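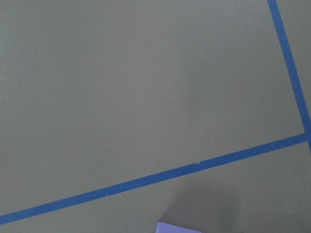
Juraj Kuruc
Research Associate, Himham Household Robotics Group

Figure 4. Wrist camera view of the work surface, with blue tape on gray and one corner of a lavender object at the lower edge.

5. So can it tidy up yet?

I get asked this at every family dinner, and my answer for the last few years has been a kind of mumble. I'm going to try to do better in this section, because the tables in Section 4 are fine for comparing our controller with Nosier (the baseline) but they don't say much about whether you'd want either one let loose on your kitchen counter.

The chore we picked is the dullest one I could think of: something is lying where it shouldn't be, pick it up, put it where it should be. People do it all day long while talking on the phone. I like it as a test because it's hiding inside so many other jobs. Clearing a table is that. So is kitting parts on a shop floor, and so is most of what I do in my daughter's room after 8 p.m.

5.1 Finding the thing

Take a look at Figure 4 and think about how little there is to go on. Two strips of blue tape meet near the right side, there's a soft dark shadow, and the only bit of an actual object is that pale purple corner down at the bottom. If you or I saw this we'd lean over and look. The controller has to learn that leaning over is even a thing it can do, and for a long time ours didn't! It would see a sliver of color, decide it had located the object, and close on whatever was closest to the middle of the view. Usually that meant closing on nothing.

Adding a "look first" step fixed most of it. The arm backs off and recenters before it commits to a grasp, which can cost up to 30 seconds on a bad attempt (it feels like a lot longer when you're standing there). Over the 1,048 attempts in our log, the final grasp held in 87 percent. I was pretty happy with that number until Evie Goodall, who reviewed an early draft for us, asked how I'd feel about a dishwasher that dropped the rest. Fair enough.

Shadows deserve a paragraph of their own. The one in Figure 4 is blurry along both sides, and a person would never mistake it for a thing to pick up. Our first segmentation model treated dark soft patches like that as objects all the time. We trained it out of the habit with more varied lighting, and then it started ignoring dark objects, so we had to go back and train some of the habit in again. I don't have a neat theory to offer about this. The version we ended up with is a compromise, and the settings are in the appendix.

Tape gave us a different headache. Tape is a good strong visual cue, a lot stronger than anything a real counter has on it, and the policy leaned on it harder than I expected. When Trevor Hulme reran a batch on bare gray at the Clegg site, placement got noticeably sloppier even though grasping stayed about the same. So if you're reading our placement numbers as a forecast for your own home, please knock something off. I'd guess a fair amount, and I mean guess.

5.2 Touching the thing

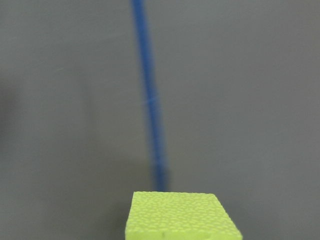

Juraj Kuruc
Research Associate, Himham Household Robotics Group

Figure 5. Foam block in the foreground with a blue rod behind it, seen from the wrist camera.

Once you're close, depth becomes the whole problem. In Figure 5 the rod looks as if it's growing right out of the far edge of the yellow-green block. The blur gives it away: the block is sharp and the rod is soft, so the rod must be farther off. A single still can fool you for a second, and it can fool a policy working from a single still for much longer. We now feed in a short history of views while the wrist moves, so near things slide past faster than far things, and the mix-up happens far less often.

Foam is friendly stuff for a robot. It gives a little, and that pebbly surface has plenty of texture for the vision side to grab onto. A slim, round rod is the opposite, and I'd say the rod is nearer to what a house is really full of. Think of pens, spoons, chopsticks, toothbrushes, the straw your kid won't throw out. Squeeze a bit off center and it turns in your grip. Ludger Rothe kept telling me to report soft and rigid items separately, and I kept saying I'd get to it, and he was right. Lumping them together made our early results look better than they were.

We also tried a longer task, where the arm had to put away a string of items without any help from us. Failures here had a way of stacking up. One item set down crooked got bumped by the next reach, and then the scene looked like nothing in the training data, and then we'd stop the run. In 13 of these longer runs the first mistake was so small that Alfie Haworth and I missed it live and only found it on playback. A person would have nudged the item straight without thinking about it. Our controller has no notion of nudging, and I've come to believe that's a bigger gap than grasp strength or camera quality or any of the other things I used to complain about.

5.3 My answer, for now

On a plain surface with decent light, with objects it has met before and someone nearby, yes, it can do this chore, slowly. I'd let it sort parts into trays at a bench and go get a coffee. I wouldn't let it clear the table after dinner. The Gedby trials planned for November will swap the plain gray for an ordinary kitchen counter with ordinary mess on it, and I expect our numbers to drop quite a bit before they climb again.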